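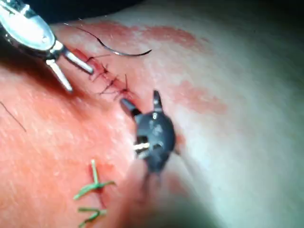 July 2019
By Brendan Mac Mathúna

I dropped in on the Pruvuston hospital auxiliary's book sale last night and came home with a bag so heavy the handle went. Worth it, though! The sale raised $875 on opening night, and all of it goes towards new chairs for the day surgery waiting room. If you've ever sat in the old ones, you'll know why I bought so many paperbacks.

Munther Nasrallah, who runs the ward's family lounge, told me 1394 books came in this year, mostly crime and gardening. "We've got 58 boxes still to unpack," he said, "so please come back." I will – I've got my eye on a set of Flakorov mysteries in the back corner (hands off, please).

Hsu Bakery is doing the sausage rolls again and they go fast. Parking's free after five in the Bodis Street lot, but the bottom gate is locked, so use the top one. Paperbacks are a dollar, hardcovers are three, and kids' books are whatever's in your pocket. The sale runs till the end of the month.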